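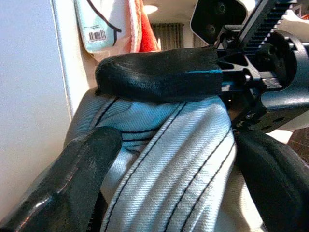
How to wash a striped cotton shirt without graying the white

Check the care label first. If it says dry clean only, stop there.

Undo all the buttons, including the cuffs, and take out the collar stays. Rub a little liquid detergent into the collar band and leave it for 14 minutes. A soft toothbrush helps with old marks.

For the first 2 washes, test the dark stripe for color loss. Press a damp white cloth against the inside hem. If any color comes off, wash the shirt alone in cold water. Otherwise it can go in with other light colors at 90 degrees Fahrenheit.

Fill the drum halfway at most. Use the short cycle and a medium spin.

Take the shirt out as soon as the machine stops. Shake it hard by the shoulders, pull the seams straight and hang it on a wide hanger with the top button closed. Keep it out of direct sun in July.

Iron while slightly damp: collar, cuffs, sleeves, then the body.

Kathleen Hanrahan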